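Proving bread in a cold kitchen
Forum: Home Baking > Bread

fulgencio_p
Our kitchen in Flarketthorpe drops right down from November and my dough just sits there. Recipe says two hours, mine had hardly moved after four. 80 g starter, 333 g water, strong white flour. Is a proving box worth the money or is there a cheaper way?

Mingxuan B
Don't buy a box. Put the dough in the oven with only the light on and check it after an hour. Mine gets warm enough that I have to leave the door open a crack.

oldcrust
Disagree about the oven light. Ours is an LED and gives no heat at all. A jug of boiling water on the shelf below works better, changed once.

Sadao K
Or leave it cold and give it longer. I mix at 9pm and shape before work. Better flavour too. People are in too much of a hurry with bread.

fulgencio_p
Sadao, I tried that on Friday and it was sour. The family wouldn't eat it. As for where it goes, the worktop is full, so height is the only space I've got. 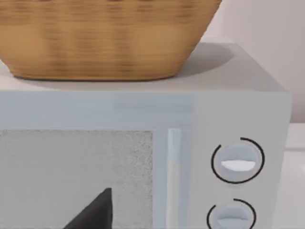 Re: Proving bread in a cold kitchen

Parvaneh S
Sour means too much starter for an overnight prove. Halve it to 40 g and keep everything else the same. I wouldn't rely on the top of a microwave for warmth, mine is stone cold unless it's just been used.

oldcrust
40 g is too low for a kitchen that cold. I'd go 60.

Parvaneh S
I've done 40 all winter and it rises fine. Depends on the starter, I suppose. Feed it the morning before.

fulgencio_p
Will try 50 and the jug of water. Does the dough need a cover in the oven?

Mingxuan B
Yes, plate or a damp cloth.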